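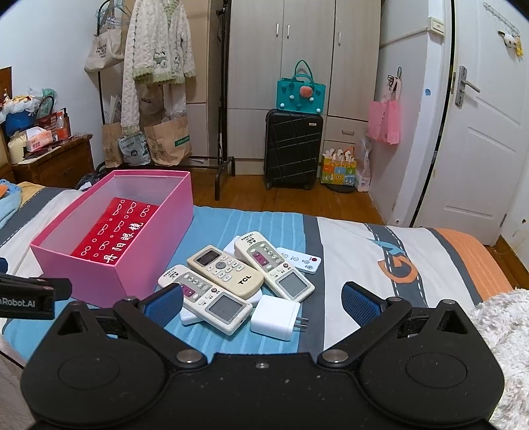
A patterned bedspread in blue, white, gray and orange.

Search this site Enter keywords Go

Bedding Labels Should State Finished Size

Bedspreads are still sold by mattress name. A package says "queen" and leaves the buyer to guess the width, the drop on each side and the loss after washing. I think the finished dimensions should be printed on the outside of every package, with a second set measured after three washes.

The usual objection is cost. Urs Eder, who handled returns for Postby until April, kept a log of 3,562 bedding orders. Of these, 282 came back with size given as the reason. Each return was inspected, refolded and either restocked or sold at a discount. A line of print is cheap by comparison, and the measurements already exist. Every cutting room works from them.

Mattress depth is the larger problem. The named sizes fix length and width but say nothing of height, and height decides whether a spread reaches the bed rail. A spread cut for a shallow mattress will look short on a deep one even though both carry the same name. Sellers answer this with "generous" or "oversized," which are not measurements.

Shrinkage is harder, and I accept that a single figure will not cover every household. Water temperature matters, as does the dryer. But a stated test condition lets the buyer compare one product with another — that is all a label needs to do. Candela Valcárcel has argued that shoppers would misread the second figure as a guarantee. Some would. They already misread "preshrunk."

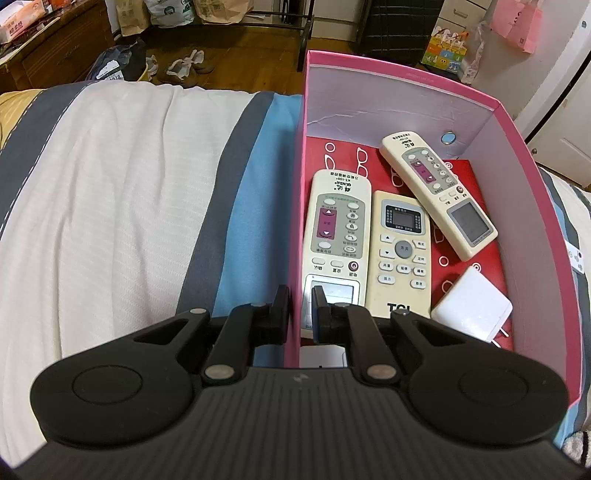

Pink-edged open box on striped bedding.

Storage goods are ahead here. Boxes are commonly listed by outside dimensions, sometimes inside as well, and the buyer can check them against a shelf. Fabric moves more than a box does, so it needs the figures more.

I would start with mail-order sellers, where the buyer cannot unfold anything before paying.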